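Peeters Building – Walkthrough Checklist with Comments
Second inspection, September

We use cookies to improve your experience. By continuing to browse this site you accept our cookie policy. Accept / Manage settings

Items are marked OK, FIX or UNPROVEN. The last one is mine. It means I was told something was fine and was given no way to check it. The management company, Nernel, doesn't like the category and asked me to drop it after the first visit. It stays.

1. Front entrance and lobby
Door closer: OK. Shuts fully from any position.
Floor mat: FIX. Corner curls up about where people step. The report I was handed says "replaced." It may well have been replaced, but the new one curls too.
Exit sign over door: OK on normal power. Battery test button does nothing. FIX.

2. Stairwell A
Handrail: FIX. Loose at the second landing. It was loose last time and the repair slip says "tightened." I can move it with two fingers.
Treads: OK.
Lighting: OK, all fixtures working at 7 p.m.
Storage under stairs: FIX. Paint cans and a folded cot. Same as before, and the cans have multiplied.

3. Stairwell B
Handrail: OK.
Door to roof: UNPROVEN. Locked, key not on the ring. I was told it opens from the inside in an alarm. Maybe it does. Show me.

4. Fire extinguishers
Lobby, tag 162: OK. Gauge in the green, pin in place.
Second floor, tag 457: FIX. Gauge is in the green but the inspection tag has the same initials, in the same pen, for every month of the year, including months that haven't happened yet. I am treating this one as not inspected at all.
Laundry: FIX. Blocked by a drying rack.

5. Smoke and carbon monoxide alarms
Tested 19 by pressing the button. 2 were silent. Nernel says the batteries last ten years, and they may be right about the batteries. The alarms still didn't sound.
Alarm outside the boiler room: UNPROVEN. It chirps when pressed but it is meant to set off the hallway units too, and those stayed quiet. Could be they were never linked. The drawings say they are. 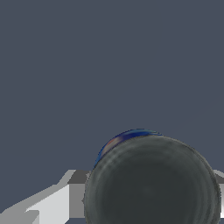
The Heris wing has its own panel and I was assured it had been "fully serviced." I asked for the service sheet and got a brochure. UNPROVEN until there's a sheet with a date and a signature on it.

6. Boiler room
Clearance to stored items: OK – a real improvement, and I'll say so.
Relief valve discharge pipe: FIX. Ends at knee height, pointing at the walkway.
Emergency shutoff: OK, but the label is handwritten on masking tape. Get a proper one.

7. Electrical
Panel covers: OK.
Circuit directory: FIX. Half the lines say "misc."
Extension cords: FIX. One runs under the carpet in the Wusurari suite. The tenant says it's temporary. The carpet has a groove worn in it.

8. Parking and outside paths
Lights: OK.
Cracked slab by the bins: FIX. Cone placed on it since last visit. A cone is not a repair.

Result: not passed. Fix the stairwell A rail and the silent alarms first. I want to see the work myself and won't close anything on the strength of an email.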